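Padded fingers or a second gripper for bottle sorting, what would you buy first?

Stojan Grgić
Posted 1st February

Good day to all. I plan the equipment for a small returns room where we sort empty drink bottles. We have one arm with a two-finger gripper from Skirberg, bought used. My budget until June is 1,902 euros and it must cover everything, also the delivery.

The trouble is the soft plastic bottles. The hard fingers squeeze them too much, and when I lower the force the bottle turns in the grip. I have an offer from Krasniqi for padded fingers, 474 euros for the pair. Nullisow offers a complete second gripper, but it would eat almost all the money. Has anybody bought padded fingers for such work? How often must one replace the pads, and what else should be in the budget that I forget?

Mirjana Leka

We bought padded fingers last year and I would buy them again before any second gripper. My advice is to ask for a trial pair first. Krasniqi gave us 14 days. Use this time only for your worst bottles, the thin ones and the ones with bumps, and write down which ones turn in the grip.
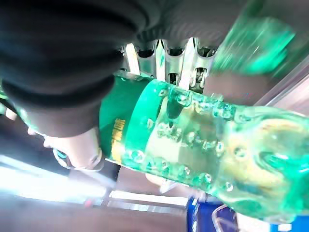
Zdenka Živković

I agree with Mirjana about the trial. I would include a green soda bottle like this one, with the raised bubbles on the plastic. The black finger is on the label band, and I would test that place and the bumpy part separately, as the pad may not hold the same on both. Please note also how near the metal parts of the gripper are to the bottle. Before you order, measure this space on your own gripper with the thicker finger mounted, otherwise you can pay for a pair that does not close properly.

For the budget I would write these lines: one pair of fingers, one spare set of pads, the mounting screws, the delivery, and a few hours for setting the grip force again. The last one is what we forgot. Our pads from Purken were cheap, but the delivery was 60 euros each time, so now we order two sets together.

How long the pads last I cannot tell you for your case. Ours become smooth faster when the bottles are sticky.

Krum Kelmendi

Just get the second gripper, you will want it later anyway.

Stojan Grgić

Thank you Mirjana and Zdenka, I have asked for the trial pair and for a price with spare pads included. Krum, with which money?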